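Brureo 共用工坊 双臂桌小组 碰头记录
2018年5月3日,里间长桌
到:Birutė Vanags(主持)、Ha-rang Tak、老贺、小蒙、阿禾(记)。晚到:老邱,第二项中间进来的。请假:无人请假,小岑没回消息
上次记录:没意见,通过。老贺说上次把“夹指”全写成“夹纸”,改掉。

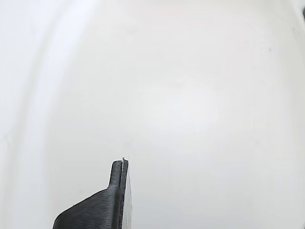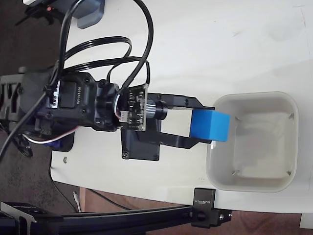
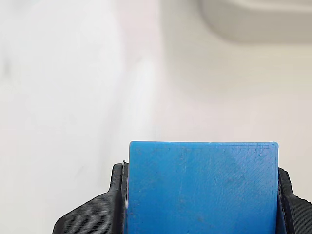
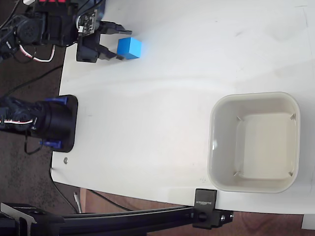

图2、图3夹着蓝块;图4蓝块在桌面上,夹爪张开;图1是夹指近处。

一、上次遗留

- 导轨端头的盖子:没买。小蒙忘了。继续挂着
- 电源线换长的:换了,老贺。旧的放在二号抽屉,别扔
- 给桌边贴防撞条:Ha-rang 说不贴了,贴了以后夹具夹不平。B 同意。划掉
- 舵机编号写到壳上:写了一半。右臂没写。Ha-rang 本周内写完
- 跟隔壁木工组说锯台开的时候先打个招呼:说过了,对方说行,至于做不做得到再看
- 备份标定文件:老贺说备了,问备在哪里,说在他自己的电脑上。等于没备。挪到工坊共享盘,见第五项

二、夹爪、夹指

讨论最久的一项,记得乱,见谅。

Ha-rang 先讲。现在这版夹指是斜底座加一根直立的窄柱,打印方向横着,所以层纹是横的。她的意思是层纹方向对夹东西有好处,有点咬劲。老贺不同意,说横纹受弯的时候是沿层断,应该转个方向重打。两人争了一阵。B 让两种都打,同一卷料,同一台机器,挂在同一只夹爪上比,不要再凭嘴说。

比法(B 口述,我照抄):
夹,抬,移到盒子上方,放,回来。算一次。两种夹指各跑1,000次。中途断了就停,记断在哪里,拍下断口。没断也拆下来看根部有没有发白。
小蒙问人要不要一直守着。要。至少桌边有一个人,手边能够到开关。

老贺补充:跑之前先把夹指螺丝重新上一遍,力气别太大,上回那颗就是他自己拧花的。螺丝拧花的事不追究,但是备件盒里的同规格只剩一小撮,谁去 Groen 谁顺带买。

夹指内侧贴不贴软垫。Ha-rang 想贴薄胶皮,B 问贴了以后闭合位置要不要重新标,Ha-rang 说要。那就先不贴,等比完再说。小蒙提了热缩管套在柱子上的办法,大家觉得可以试,便宜,套坏了剪掉。小蒙自己试,试完下次带来看。

拉丝。打印件上有细丝毛刺的,装之前一律清掉,用刀刮或者热风扫一下都行。阿禾(我)提的,因为上周有一件装上去之后丝缠到转轴边上了。老贺说那不是丝,是他的头发。没有定论。总之清掉。

蓝块。现在用打印的块,Ha-rang 手上还有一份文件,边长略大一号。B 要求所有试验用同一份文件打,文件名里写日期,不要写“最终版”“最终版2”“真最终”。全场看小蒙。
块的表面花了、脏了要不要换?老贺说要,视觉那边会受影响。Ha-rang 说不用,脏一点更接近真东西。B:比夹指那一轮不换,其余随意。
木块、海绵块的事下次谈。

(老邱到)

老邱问能不能顺便试夹螺母。不能。先把方块搞定。老邱:那我下次再问。

定:
- 新方向夹指 Ha-rang 切片,小蒙打
- 旧方向再打一副备用,老贺
- 表格我来做,列:次、结果、备注,就这么几列,不要加了
- 热缩管 小蒙

三、走线

B 说线是目前最难看也最危险的部分。黑线在臂上面绕来绕去,移动的时候会扫到桌面。老贺说扫到桌面没事,扫到盒子才有事。B 说都不行。

方案甲:沿臂身用扎带固定,关节处留活环。Ha-rang 试过类似的,活环留小了会扯插头,留大了又垂下来。
方案乙:上面架一根横杆,线从上头吊下来。老邱赞成,他有一根旧的窗帘杆。B 问杆子固定在哪,桌上已经没地方了,老邱说天花板。天花板不许打孔,租约里写着的。
方案丙:换细线。小蒙查了,能换,但是插头要自己压,压线钳在 Stalness 那边借着没还。
先做甲。腕部小电路板那一段单独处理,插头根部点一点热熔胶,别点到元件上。老贺做,Ha-rang 看着。

热熔胶争议:小蒙说以后拆不下来。老贺说酒精一抹就掉。小蒙不信。散会后拿一块废板当场试,结果补到记录最后(没补,两个人都走了)。

扎带颜色统一黑的。彩色扎带留给标签用。
线头朝上剪齐,上次划到 B 的手背。

从桌边垂下去的线:收到桌下。走路的那一侧一根都不要留。白色那根短线是谁接的?没人认。老贺说先别拔,等他查清楚接到哪里再说。查清楚之后贴条。

四、桌子、导轨、夹具

导轨沿桌边这一根是现成的铝型材,老邱嫌它不够硬,用手压能看到动。Ha-rang 说那是夹具没压紧,型材本身没问题。当场去压了一下(会议中断一小会儿),回来各说各的。
B:中间再加一只夹具,加完再压。老贺有一只闲的,和现在那只不同牌子,高度差一点,要垫片。垫片用铝片,不要用纸板,纸板压久了会缩。

导轨要不要锯短。现在长出一截,有人从旁边过会刮到裤子。B 不想锯,以后可能往外挂东西。折中:端头盖子先买了装上(又回到第一项那个盖子),小蒙,这次写手上。小蒙真的写手上了。

桌面划痕脏印。小蒙问要不要铺一层垫子。Ha-rang 反对,白桌面方块看得清楚,垫子会反光或者起皱。B:不铺,每次收工用湿布擦一遍,不要用丙酮!!上次有人用丙酮擦胶印,擦完那一块发毛。查不到是谁。

桌面上那颗螺丝头,老邱问能不能拆掉。老贺:不能,底下吊着托板。拆了托板会掉。老邱:那贴个标。可以,贴。

盒子。现在这只方的白盒,放的位置每次都不一样,靠目测摆。Ha-rang 说跑程序的时候盒子偏一指宽就会放到边沿上。提议用铅笔在桌上描四个角。B 说用胶带,薄的。小蒙说打四个小角码粘上去。最后:先胶带,角码有空再说,不急
盒子下面要不要粘防滑。要,老邱家里有防滑网,剪一块来。

另一台臂的底座,蓝色夹子那一台。蓝夹子是老贺拧的,拧得很紧,拆的时候先叫他。底板和桌边之间有没有缝,Ha-rang 说有,B 摸了说没有,拿纸试。纸塞不进去。算没有。

五、软件、标定、文件

老贺主讲,讲太快了,只记到这些。

- 每次上电先回零位,再松手。不要一边扶着一边上电
- 标定文件改名:左、右、日期。放共享盘 Dikero 目录下面(就是原来那个 Dikero,名字不改了,改过一次大家都找不到)
- 旧文件不要删,挪到 old
- 二月那一版能用,后来那一版腕部偏。偏多少老贺没量,只说“看得出来”。B 让他量。量完写在文件旁边的文本里
- 闭合力度的参数写死在代码里了,Ha-rang 要求拿出来放到配置文件。老贺答应
- 程序启动时没接舵机会直接报一大串错,小蒙看不懂,希望能写成人话。老贺:可以,但是排后面

急停。目前是排插开关。老邱说太土,应该装一个红的大按钮。都赞成。谁装?老邱自己装。装之前排插开关继续当急停用,位置不要挪,上次有人把排插踢到桌子底下去了,找半天。
按钮断的是舵机电还是全部?老贺要求只断舵机,电脑别断。断了以后臂会往下掉,所以臂下面别放手。Ha-rang 建议在底下垫个海绵,休息的时候垫着。行

连续跑多久停一次。舵机会热。B 定的:跑30分钟停一停,手背贴一下壳子,烫就等。小蒙说可以读温度,程序里有。老贺:有是有,不准。那就手背。
记在表格备注里。

日志。小蒙写了一个脚本把每次动作存下来,文件名带时间。存满了怎么办?没想过。先存着,下次看看有多大。

主从两臂对不上的问题(手动带一台,另一台跟着动,肘那里慢半拍)。Ha-rang 认为是线的事,老贺认为是供电的事,老邱认为是齿轮间隙。没有时间展开。各自回去想一个能在十来分钟内做完的检验办法,下次各讲各的,不准带结论来。

六、打印机

工坊两台,左边那台喷头又堵了。谁用的碳纤料?没人说话。公用机不准打碳纤,门上写着。
通好之前只用右边那台。排队表在门后。夹指优先,老邱的花盆往后排。老邱有意见,记录在此:老邱有意见。

料:黑的还有,蓝的快没了,白的受潮,打出来全是泡。白的放烘箱,小蒙。烘箱温度别照盒子上写的最高值来,上次把料盘烤弯了
蓝的买不买?买一卷。Groen 门店有,和螺丝一起。

平台清洁:打完自己铲,铲刀挂回去。第三次讲这件事。

七、钱

上次结余加这次收的,手上有700元。Ha-rang 念的账,没有异议。
要买的:端头盖、螺丝、一卷蓝料、急停按钮、黑扎带、备用舵机一只。舵机最贵,先问价,超出就下月买。其余直接买,留小票。拍照不算小票,要纸的。
老邱那只按钮如果是从旧设备上拆的就不用花钱,但要先量通断。老邱:量过了。B:在这儿再量一次。
谁垫了钱当场说,隔了很久再说的自己认了。老贺说二月垫的电源线钱还没报。算,这次报掉,以后不算。

八、压线钳

单列一项,因为吵过。Stalness 借走了,说借一个礼拜,早过了。Ha-rang 去要。要不回来就写条子贴他们门上。B:先打电话,别贴条子。

九、开放晚上

Brureo 下个月底有开放晚上,每个组摆一张桌子。我们摆不摆?
老邱、小蒙:摆。Ha-rang:摆,但不许观众动手。老贺:无所谓。B:线没弄好之前不答应。
所以取决于第三项。下次碰头看线再定。
如果摆,做什么:抓蓝块放盒子,循环。小蒙想让它跟小孩下棋。做不出来的,别想了
要在桌前拉一条线或者摆凳子挡一下。孩子的手比什么都快。
说明牌谁写:我。写短一点,大字。

十、杂

- 里间的灯,傍晚太阳从窗子进来,桌面一半亮一半暗,调相机参数很烦。挂帘子。老邱的窗帘杆终于有用了
- 地毯那边掉了不少小螺丝,光脚的别进来。也别穿拖鞋
- 吸尘器袋子满了,换
- 工具墙上少一把小内六角,最小那把。看看各自口袋
- 小岑要是不来了,他那把钥匙要收回来。B 问他
- 新人想加入的有一位,Ha-rang 认识,做玩具维修的。下次带来看看,不用投票
- 记录发群里,有错当天说。发出去第二天就算定稿
- 茶叶没了

待办汇总(按人,别再问我了)

Birutė:问小岑;看线;和场地那边说我们桌子开放晚上的事先待定
Ha-rang:右臂编号;新夹指切片;压线钳;账本更新;舵机问价
老贺:备用夹指;腕部热熔胶;加夹具加垫片;标定文件挪到共享盘,旧的放 old,腕部偏差量出来;配置文件;白线查清
小蒙:打印;烘白料;热缩管;端头盖(手上写了);角码不急;看日志多大
老邱:急停按钮;防滑网;帘子杆;螺丝头贴标
阿禾:表格;说明牌;这份东西
去 Groen:没定谁去。谁先路过谁去,群里喊一声,免得买重

试验轮班:每班3人里至少有一个会停机的。先由 Ha-rang 带老邱和小蒙走一遍停机,走完才能单独守。班次表贴在门后排队表旁边。右臂没写完编号之前不开跑。

下次:同一地点,时间群里定。先看线,再看夹指,花盆最后。

记:阿禾
补:散会后老贺发现横杆托板那颗螺丝有一点松,已经紧了,没动别的。老邱说窗帘杆找不到配套的托架,要另买,钱从七里出,等 B 点头。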